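Prindotbridge is looking for participants in a fault reproduction study on hand-held grippers. Posted 6/29/23. The call stays open until all places are filled.

## Background

In February, a batch of demonstrations recorded with our hand-held grippers was used to train a pick-and-place policy for desk clearing. When the policy was run on the arm, the jaws closed past the commanded stop and kept pushing. The force limit did not trip. The arm was halted with the emergency stop, and a fingertip mount was found cracked at the base.

The first explanation was a bad servo. Conen, who supply the drive units, tested it on their bench and returned it with no fault found. The recordings were checked next. In a share of them the logged jaw width drifts away from the true width during the session, so that a jaw recorded as closed still has a gap. The policy learned the offset along with everything else.

We have two candidate causes: play in the linkage pivots, and a width estimate that degrades when the tool is moved fast. Our own staff have held these tools for too long and tend to correct for the drift without noticing. We need people who have not.

## What the work consists of

Participants sit or stand at an ordinary office desk and pick up small items with a hand-held gripper. The desk is left in its working state, with cables, keyboard and monitor in place, as it was for the original recordings. Items include snack packets and other soft packaging, which give under the pads and make the closing point hard to judge. 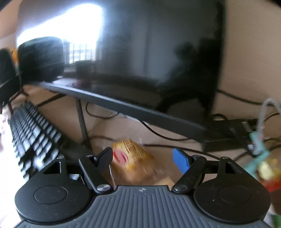
Each session lasts two hours including breaks. The tasks are:

- Single picks at slow, normal and fast speed, with a full open and close before each pick.
- Transfers into and out of a low-walled box.
- Handovers between two grippers, one in each hand.
- A gauge check at the start and end of the session, done by the operator on duty.

The handover task matters most. The widest drift in the February set was found in recordings where two tools worked close together, and we can't yet say if contact between them is the cause. Please report any knock, however light. A session with a reported knock is still usable. A session with an unreported one has to be thrown out if we find it later.

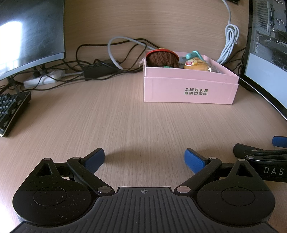 Twenty places are available. Each participant attends two sessions on separate days, using the same tool both times. Tools are assigned by us and can't be swapped.

## Who can take part

You should:

- be 18 or older
- have normal use of both hands and wrists, with no current strain injury
- have normal or corrected vision
- be able to follow spoken instructions in English

Previous experience with teleoperation or demonstration recording rules you out for this round. Experience with other hand tools does not. Left-handed applicants are welcome – the original set had very few.

## Safety

No powered arm is used in this study. The grippers are worked by hand and the jaw force is limited by your own grip. The linkage does have pinch points between the bars and the housing. Keep your free hand away from them while closing, and tie back loose sleeves.

Stop and put the tool down if:

- a pivot feels loose or starts to click
- a pad shifts on its finger
- your hand or forearm begins to ache

You will not lose payment for stopping early. Do not tighten or adjust anything yourself. We log the state of the tool as found, and a well-meant turn of a screw removes the evidence.

## Payment and data

Sessions are paid at a flat rate, stated in the consent form, after each visit. Travel within the local zone is refunded on receipt.

We record video from the tool, jaw width and tool motion. Your hands may appear. Voice is not kept. Recordings are shared with Sabatier, who are doing the independent timing analysis, and with no other party. The written findings will go to all participants who ask for them, including the result if neither candidate cause holds up.

## How to apply

Write to Lợi Thân at the Prindotbridge test office, with "Flidora drift study" in the subject line. Flidora is the internal name of the recording setup. State your age, which hand you write with, and any weekday hours you can't attend. A resume is not needed. Applicants who are not placed will be kept on a reserve list unless they ask to be removed.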